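The round nightstand and the cable problem

I have been reading about bedroom cables for longer than any adult should. Every article has the same photo at the top: one pale table, one lamp, one book with its spine to the wall, and no cord anywhere. The lamp presumably runs on goodwill. So when the drum-shaped nightstand arrived and my sister told me it would "calm the whole corner down," I said I'd believe it when I saw it, and I'd like to report where things stand after six weeks.

It was 400 dollars, from the Stovside shop in Dernbridge, the one next to the tire place. I thought that was a lot for something whose job is to be near a bed. The salesman, Ludger Harms (he had a badge, I'm not being familiar), told me a round piece makes a room feel larger. I asked him larger than what. He said larger than a square one would. I don't think anyone has tested this.

What I will give him is the wood. I expected to dislike the color once I had it home, because shop lighting flatters everything, and I don't. It's a warm brown and the grain is nice to look at in the morning. I'm less sure about the rim. A raised edge on a nightstand sounds clever until you try to wipe crumbs off it. They go to the edge and stop there. I've taken to using a dry paintbrush, one of the cheap flat ones, and that works better than the cloth did.

The other thing about a round top is that nothing lines up with it. A rectangular remote on a square table looks put away. A rectangular remote on a round table looks dropped, no matter what angle you choose, and I have tried several. Mine stays out because I use it every day, and the colored buttons do the piece no favors.

I also have a habit of leaving little scraps of wood lying around from shimming things. I'd tell you I have stopped, but I haven't.

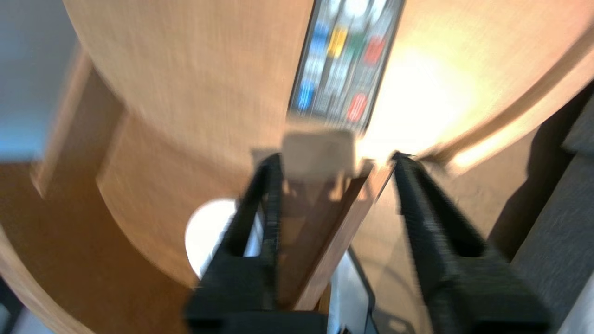
What the advice says about the floor

There's a man named Konrad Auer who gives a talk on tidy rooms at the Dernbridge library every September, and I went, mostly for the chairs, which are very good. His rule is that anything touching the floor should be furniture or feet. Cables should go up, behind, or inside. He showed slides of his own bedroom and I spent the whole time looking for his power strip. I never found it. Either he is very good at this or he unplugs his life before taking pictures, and I know which one I'd bet on.

I went home and tried to follow the rule anyway. My notes, such as they are:

Up. You stick clips to the back of the furniture and run the cord through them. I bought a pack of eight Stulon clips. They're made for flat backs. The nightstand doesn't have a flat back, it's a drum, so each clip touches along one thin line and lets go sometime in the night. You hear a small tick and then a cord sliding down. Two were still holding the last time I checked and I don't trust either of them.

Behind. Fine with a dresser. With a round piece on a rod base there isn't much of a behind, only a slightly farther away. The legs are slim and they slant, and you can see right through to the baseboard. In the shop I thought this looked light and elegant. At home I understood that I had paid extra for a better view of my extension cords.

Inside. I'm not drilling a hole in a 400 dollar drum so a cord can be happier. Ask me again when it's ten years old and scratched.

So the power strip is on the floor under the nightstand, where a power strip wants to be. It has a red light. At bedtime I notice the light, and by the time I've decided to get up and put tape over it I've usually fallen asleep. Coiled cord is worse than straight cord, by the way, and none of the articles mention it. A straight one will lie along a baseboard if you press it there. A coiled one has its own opinions and goes back to the middle of the floor.

The feet, though – the pads are worth doing. A little white padding around the foot looks homemade, and I was ready to be annoyed by it, but the planks underneath are the one surface in that room I can't replace on a whim. I'd rather see the pad than a scratch. 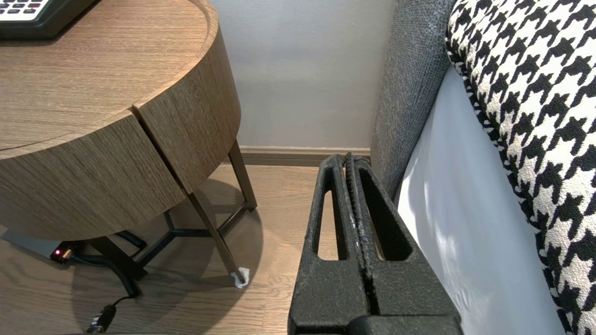
The wall side of it

I ordered one of those Zwahlen fabric sleeves, the zip-up kind that swallows several cords and turns them into a single fat one. My verdict is that you end up with a single fat one. It's neater in the sense that a rolled-up rug is neater. It also wouldn't take the coiled cord unless I stretched it while zipping, and then it pulled itself short and dragged the plug across the floor. I returned it. The return label cost nearly as much as the clips.

The part I got most wrong was thinking the nightstand was where the mess began. It begins at the wall. The plates are where the builder put them, and I assume he was picturing a desk, or possibly nothing. They're gray against a white wall, and the two grays don't match, and I can't move either one without calling somebody. One has the jacks. The other is blank and has been since I moved in, and I've never had the nerve to take it off and look.

I tried sliding the furniture over to cover them. This does work, if you don't mind furniture standing in front of the thing you need to reach with a plug in your hand. I lasted a week. Then I needed to get at a connector and had to lie on my side with my cheek on the floor, and that was the end of covering.

What I've settled on is duller. Everything that has to be on the floor lives in the one strip of it between the wall and the table. The adapter too, because the adapter gets moved every time I vacuum and I'm tired of looking for it. I don't try to hide any of it from someone standing in that gap. I only care what it looks like from the door, and from the door it's passable. A bit of cord shows. I've stayed in hotels that did worse and charged for parking.

Two small things I do stand by. Keep the loose connector near the baseboard so you don't kick it in the dark. And let a coiled cord hang from the table edge where it likes to hang, then deal with whatever reaches the floor, instead of fighting it from both ends.
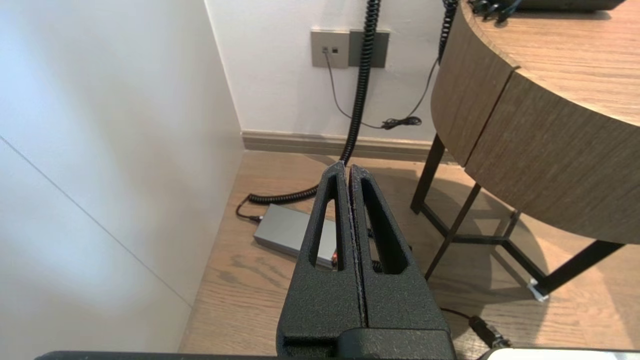 Would a square nightstand have been easier?

For the cables, a square one wins. It has a flat back, clips stay on it, and it sits tight to the wall. I still like the round one better to look at, and I bang my hip on it less, and at my age the hip gets a vote.

My sister came by and said the corner looks calmer. I asked her to point to the calm. She pointed at the wood grain, so I suppose the cords don't bother her. I've kept the receipt from Stovside in the kitchen drawer, though the return period must be over by now, and I have three paintbrushes in there with it. If anybody has found a clip that holds on a curved surface for more than a month, leave the name of it in the comments. Please don't send me the one with the suction cup. I've had it.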